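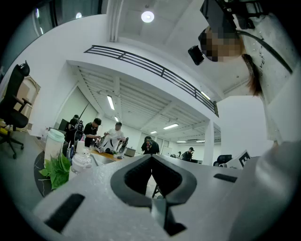
Selling the car was the easy part, according to one resident of Ondside, who got rid of hers in August. The hard part was learning the bus timetable. For nine years she had driven the same 12 minutes to work at the Bundgaard dairy, and she had never once looked at a schedule.

She has to look at one now. Route 2 leaves the square in Ondside at 6:40, stops in Nedska, and reaches the Bundgaard gate in time for the first shift. If she misses it, the next one gets her there after the shift has started. She has missed it twice.

Ondside has 3,545 residents and, until last year, had no weekday bus before eight in the morning. Small towns like it lost their early service one at a time over several decades. The usual explanation was low ridership, and the numbers were low. But the early bus went first in most places, and the people who used it to get to work bought cars. After that the later buses emptied out too.

The new service is run by Dovent, a small operator with its garage on the Nedska road. It has five buses, all bought used, and seven drivers. The contract with the county pays for the first two years. Fares cover less than a third of the cost — a normal share for a rural line.

In August the route carried 1,293 passengers. Most of them got on before nine or after four. The midday runs are quiet, and the county has asked Dovent whether two of them could be dropped. The company would prefer to keep them. Its drivers say the same few people ride at noon every week, mostly to the clinic and the grocery store in Nedska, and most of them don't drive at all.

There have been problems. The heater failed on one bus in January and stayed broken for 11 days. The stop at the Nedska school has a shelter but no light. The printed timetable had the wrong Saturday times on it until spring, and some copies are still up.

A monthly pass costs $96. That is more than many riders expected, though it is well under what most of them spent on gas, insurance and repairs. The dairy pays half for its own workers. No other employer on the route has offered to do so.

The county votes on an extension next spring. The Ondside resident says she will wait for the result before she decides about another car. For now she sets two alarms.

Comments

millroad
Half the Saturday times are still wrong at the stop by the church. Somebody please go look.

K. from Nedska
I ride the noon bus. If they cut it I'll have to ask my son for a lift every time I see the doctor.

tallgrass44
Would have liked to see what the county pays per rider. Otherwise a fair piece.

More in Towns & Roads

The last hardware store in Nedska
Who plows the private lanes?
What a dairy shift looks like at 5 a.m.
Readers' letters: school parking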